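3.2 Surface wear and perceived age of furniture

The second part of the survey asked how people judge the age of a wooden table. Respondents in the Sandska sample were shown tabletops in ordinary use and asked to name the feature that guided their answer. Of the 2602 answers kept after screening, the largest share mentioned color, followed by scratches and then the shape of the edge. Grain was named less often than we had expected from the pilot in January.
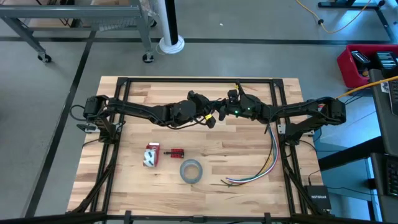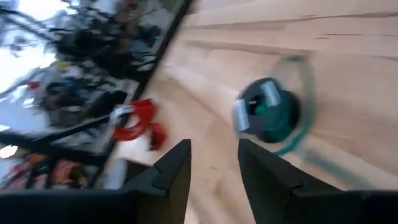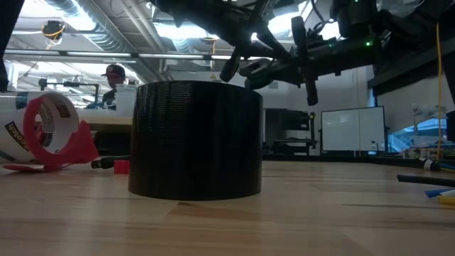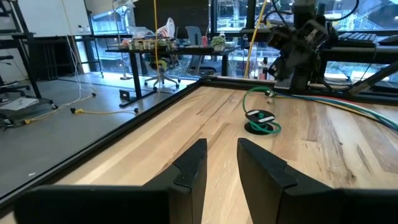 Figure 4. Wooden tabletops in use. The grain is visible in the second, third and fourth panels.

Age estimates were grouped into nine bands and coded separately by two raters, Voyle and Landeg. Where the raters disagreed, the answer was set aside and coded again after a week. Most disagreements came from answers that mixed age with quality, such as "old but well made." These were placed in the band that matched the first word used.

People who had bought secondhand furniture gave older estimates than people who had not. The difference held in both towns, although it was smaller in Clillulholm, where fewer respondents lived in rented homes. We found no clear link with the respondent's own age. Dafis, the local resale market, may have shaped some answers – several people compared the tables with pieces they had seen for sale there. Price was not mentioned in the question, so these comparisons were left in the data and are taken up again in Section 5.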